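## 6. Garment segmentation and grasp planning

This section covers the perception and planning stages of Tatow, the manipulation stack supplied with the Brillton controller. Complete Section 5 (hand-eye calibration) before you begin. The values given here apply to soft goods only; for rigid parts, see Section 8.

### 6.1 Start the wrist stream

1. Stop any running planner with `tatow stop planner`.
2. Start the wrist stream: `tatow stream wrist --depth`.
3. Open the Essien viewer and select **Streams > Wrist**.
4. Confirm that the sequence counter in the status bar is advancing. A fixed counter means the viewer is showing a cached image.
5. Select **Mask > Self** and load the finger mask for the installed tips.

> **Note:** The finger mask is tied to the tip model. After a tip change, generate a new one with `tatow mask self --record`.

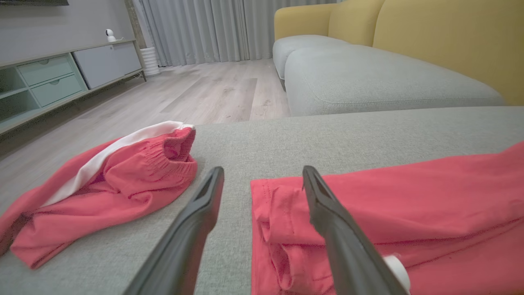 Segmentation runs in two passes. The first pass removes the self mask and fits the support plane; the second groups what remains by color, depth step, and edge continuity. Color carries little weight when garments match. With two coral-red pieces on the same gray cushion, a crumpled pair of shorts on the left and a larger garment spread flatter on the right, the color channel assigns both to one class, and the split depends on depth and edges. The white lining at the waistband of the shorts can also come back as a separate segment. Set `merge_lining` to `true` to join a strip of this kind to the segment it borders.

### 6.2 Set the segmentation parameters

1. Open `garment.yaml` in the active profile.
2. Set `min_segment_px` to 2,000. Smaller segments are discarded before grasp scoring.
3. Set `plane_fit` to `soft`. The `rigid` option rejects upholstery and carpet.
4. Save the file and run `tatow reload perception`.
5. In the viewer, select **Overlay > Segments**. Each garment should carry a single ID.
6. If one garment carries several IDs, raise `edge_join` by one step and reload.

**Caution:** Do not raise `edge_join` by more than 2 steps from the default. Above that, touching garments are merged and the planner may select a grasp point that holds both.

### 6.3 Configure the two-arm lift

The lift planner takes one grasp point per arm and keeps the distance between them below the estimated fabric span. The span is recomputed once both grippers report closed.

1. Set `lift.mode` to `dual`.
2. Set `lift.settle_ms` to 200. The planner ignores head camera input for this interval after each motion segment.
3. Set `lift.tension_source` to `current`. Use `wrist_ft` only if the Geltalum force sensors are fitted to both arms.
4. Run `tatow plan lift --dry-run` and step through the path in the viewer.
5. Clear the workspace of people, keep the stop button within reach, and run `tatow exec lift`.
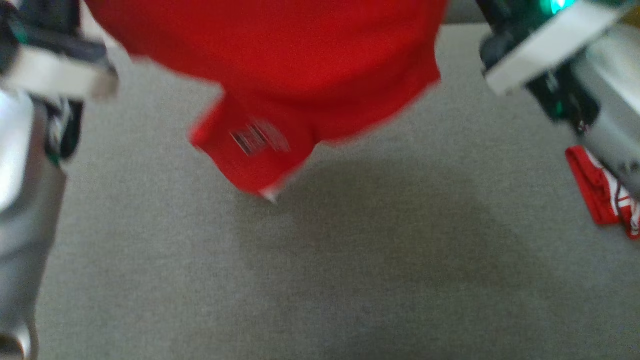
If the settle interval is too short, the outline tracker fits a contour to smeared pixels and the span estimate grows. The planner then moves the arms apart to match, and the fabric may be pulled out of one gripper. Increase `lift.settle_ms` before changing any tension limit.

Error 401 (`SPAN_UNSTABLE`) is raised when consecutive span estimates disagree by more than the configured tolerance. The arms hold position with the grippers closed. To recover:

1. Run `tatow status lift` and note the last accepted span.
2. Run `tatow lift resume --from-span`.
3. If the error returns, lower the garment with `tatow lift lower` and repeat 6.2 from step 5.

**Caution:** `tatow stop all` opens both grippers. Do not use it to clear error 401 while a garment is held.

### 6.4 Save the profile

Run `tatow profile save` and enter a name without spaces. The garment and lift settings are stored together. The self mask is stored with the tool definition and must be copied separately when a profile is moved to another controller.

*Section revised June. Text: Chiamaka Onyeka. Parameter check: Abena Boateng.*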